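# Papel fotográfico Linetti Satin 300 frente a Zendov Perla: resultados tras un año de uso

12/06/2019

Comparativa de dos papeles de inyección de tinta en formato pequeño, destinados a copias para enmarcar. Ambos se compraron en tienda, en cajas abiertas por el propio autor.

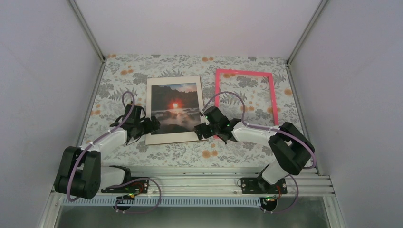 ## Condiciones de la prueba

Impresora Hakala de seis tintas pigmentadas, con los cartuchos del fabricante y el cabezal alineado antes de cada tanda. Se imprimieron 66 copias en total, la mitad en cada papel, a partir de los mismos archivos: retratos con fondo neutro, paisaje con cielo despejado, dos cartas de grises y una carta de color. Los perfiles ICC son los que suministra cada marca, sin edición posterior. Para el Zendov hubo que elegir a mano el tipo de soporte en el controlador; la opción «semibrillo» deposita demasiada tinta y empasta las sombras, mientras que «lustre» da el resultado correcto.

Todas las copias secaron en horizontal durante 12 horas antes de la primera evaluación. La temperatura de la habitación se mantuvo en 19 grados.

## Gramaje y manipulación

El Linetti declara 300 g/m² y se nota en la mano: la hoja apenas se comba y sale plana de la bandeja. El Zendov es más ligero y llega con cierta curvatura hacia la cara imprimible, que se corrige dejando la hoja bajo peso una noche. En días secos la curvatura vuelve.

La alimentación es el punto débil del Linetti. Por la bandeja superior entra sin incidencias, pero por el casete inferior el rodillo patina y deja una marca tenue en el borde de entrada. El Zendov admite las dos vías.

## Color y densidad

En la carta de grises, el Linetti separa bien los escalones oscuros hasta el penúltimo. El Zendov pierde uno más y tiene una ligera dominante magenta en los medios tonos, visible con luz de día y casi imperceptible con bombilla cálida. En los tonos de piel las diferencias son menores; quien solo imprima retratos puede ignorarlas.

El blanco de base también difiere. El del Linetti es neutro – algo apagado si se compara con un folio de oficina – y el del Zendov tiende al azul por los blanqueantes ópticos. Con un paspartú de tono crema, ese azul se acentúa.

## Superficie y enmarcado

El acabado del Linetti es un satinado de grano fino. Refleja poco y tolera bien el contacto con los dedos, siempre que estén secos. El Zendov tiene un grano más marcado, que disimula arañazos pero introduce un brillo punteado bajo luz lateral.

Para el montaje se utilizaron marcos Grevholm con frente acrílico. El rebaje del marco es poco profundo: la hoja de Linetti con paspartú y trasera entra justa y obliga a forzar las lengüetas. Con Zendov sobra holgura. Sin paspartú, ambos papeles terminan pegándose al acrílico en puntos aislados, por lo que conviene un separador de cualquier tipo.

## Estabilidad

Dos copias de cada papel pasaron desde marzo junto a una ventana orientada al sur, con la mitad inferior tapada con cartulina negra. En el Linetti no se aprecia a simple vista la línea de separación. En el Zendov sí: la base expuesta ha perdido parte del tono azul y tira a marfil. Los colores de la imagen aguantan en los dos casos. No se dispone de espectrofotómetro, de modo que el dato es solo visual.

## Valoración

- **Linetti Satin 300:** mejor separación en sombras, base estable, hoja plana. Penaliza la alimentación por casete y el grosor en marcos estrechos.
- **Zendov Perla:** más barato, cómodo de cargar y suficiente para álbum o copias de reparto. Poco indicado para blanco y negro.

El Linetti queda como papel principal para las copias enmarcadas. La caja restante de Zendov se gastará en pruebas de encuadre, con el tipo de soporte «lustre» guardado ya como ajuste predefinido.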